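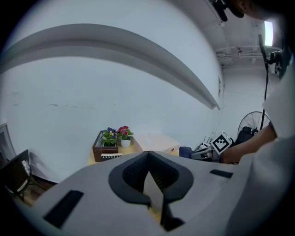
Window is my folder of notes and photos on the plants that live indoors by the glass in my apartment, and this is the README for it. I started it because I kept forgetting what I'd done to which pot, and a notebook with dirt in it only lasts so long. Most of the entries are about flowers on a table, because that's where I end up doing everything. The pansy in the dark brown planter box is the one I go on about most (dark purple-blue blossoms up top, plus a pale yellow and violet one facing front), and the red and pink one in the little white pot next to it gets its own set of notes. I never did write down the name of that second one, so it's filed as "white pot" all the way through. If you know what it is, tell me!

What's in here

There are 80 photos and 26 text notes. The photos are in a folder called pictures and the notes are in a folder called notes, nothing clever. Each note covers one plant on one day and says where it was standing, what was open, what I pinched off and whether I watered. Some are a full page because I was in the mood, and some just say "fine." There's also a spreadsheet called bremlow, named after the shelf by the kitchen where everything used to live before I moved it all to the table. I should rename it, but half my notes point to it and I'd break something.

How the names work

Plants are named by container. I tried going by flower color first and that fell apart fast, since a pansy can't make up its mind. So you get "brown planter," "white pot," and then the two hanging ones, which I call Marinho and Okamo after the streets I carried them home from. If a plant got moved to a new container it kept its old name, which I know is confusing. The spreadsheet has a column called "now in" for exactly that.

The columns

plant: the container name
spot: table, shelf, sill or hook
open: yes, no or some
water: how much, in small cups
trimmed: what I took off, in my own words
now in: only filled in if it moved

Blank means I didn't look. A zero in the water column means I looked and decided against it. Early on I mixed those up, so be careful with anything from before March.

Things I know are wrong

The colors in the photos wander all over the place. I shoot at whatever time I'm home, mostly late afternoon, and the same petals come out blue in one and nearly black in another. Please don't use this to settle an argument about shades of purple. The text notes are better for that, because I wrote the color down while looking straight at the flower.

Also, 4 of the notes have no photo to go with them (dead phone, twice, and the other two I have no idea). The brown planter is way overrepresented too. It's the easiest one to reach and it blooms like crazy, so it gets fussed over while poor Okamo gets a look on Wednesday if it's lucky.

Adding to it

I'd love other people's window plants in here! Copy the blank note, fill in what you can and send me the whole thing in one go. Photos should be 60 percent plant or better, meaning I don't need your whole living room. Clutter on the table is fine, mine is never clear. Use container names, please, even if you know the Latin, and put the Latin in the note itself.

You can reuse the notes and photos for anything you like. If you print some, I'd be tickled to get a copy.

Next up is a page on deadheading, once I've settled on how far down the stem to pinch. My notes currently say three different things.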